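4. Paste Composition and Drying in Homemade Paper Pulp Masks

4.1 Source material

The written instructions examined in this section were drawn from the Ferholm collection of home craft leaflets, which holds 418 sheets on seasonal masks and lanterns. Sheets that gave no paste recipe were set aside. The remainder fall into two groups: cooked flour paste, in which flour and water are heated until the mixture turns translucent, and cold glue paste, in which white school glue is thinned with water. A small number of sheets call for wallpaper powder. These were coded with the cold pastes, as the working method is the same.

Instructions differ most in how they treat drying. Many say only that the mask should be left until dry. Others name a place (a windowsill, the top of a boiler, a porch) without giving a duration. For the purposes of comparison we treated a drying instruction as complete when it stated where the piece should stand, whether it should be turned, and how the maker would know that it was finished. Two coders worked separately and settled disagreements by rereading the sheet in full. Later reprints with altered wording were coded as separate sheets; reprints with only a new border or typeface were not.

Figure 2. Red plush ketchup bottle with an embroidered label, upside down in a black gripper.

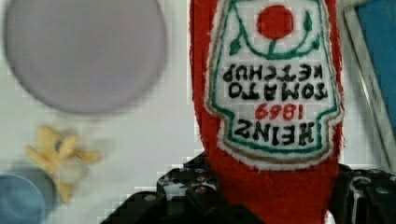

4.2 Test pieces

Test masks were built over a balloon form with torn newspaper strips laid in alternating directions. Each mask received 4 layers. Strips were torn along the grain, drawn once through the paste, and stripped of excess between two fingers. The cooked paste followed the Khurana recipe, which adds salt to slow mold. The cold paste followed the Trudo recipe without change. Eye openings were cut after drying in all cases, although several leaflets recommend cutting them while the shell is still damp.

Masks stood indoors on wire racks and were turned each morning. A mask was judged dry when it no longer felt cool against the inside of the wrist and gave a sharp sound when tapped at the chin, where strips overlap the most. We also weighed each piece daily and stopped when the reading held steady. The touch test tended to call a mask dry one day before the scale did. The gap was larger for cooked paste than for cold paste, and it was largest in masks with built-up noses or brows.

Warping was recorded at the rim. Masks taken off the balloon early drew inward at the temples and had to be rewetted and stuffed with rags to recover their width. Masks left on the form until fully dry kept their shape, but the inner layer had a slick surface that took paint poorly. A light sanding corrected this. Priming with thinned glue did not, and in the cold paste group it raised blisters under the first coat of color.

Drying times in October were longer than in the pilot run, with the slowest cooked paste mask reaching a steady weight after 11 days. This matters in practice, given that most of the leaflets are meant for use in the weeks before Halloween, when windows are closed and room heat is uneven.

4.3 Comments on the drying criterion

The choice of endpoint was discussed with readers of the draft. The scale gives a repeatable value but is seldom part of a home maker's kit, and no leaflet in the collection mentions one.

Figure 3. White tabletop with a mauve plate, a blue plate, a green basket and a white robot arm.

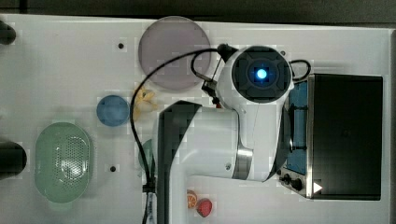
Pouran Golestani objected that the weight criterion is stricter than the work requires, that a mask which passes the touch test can safely take a base coat, and that the remaining moisture leaves through the unpainted inside. She added that the tap test depends on the thickness of the chin and should be made at the forehead instead. We accept the second point and repeated the tap test at the forehead for the Oltine series reported in Section 5. On the first point the present data are limited, as all test masks were painted only after the weight had settled.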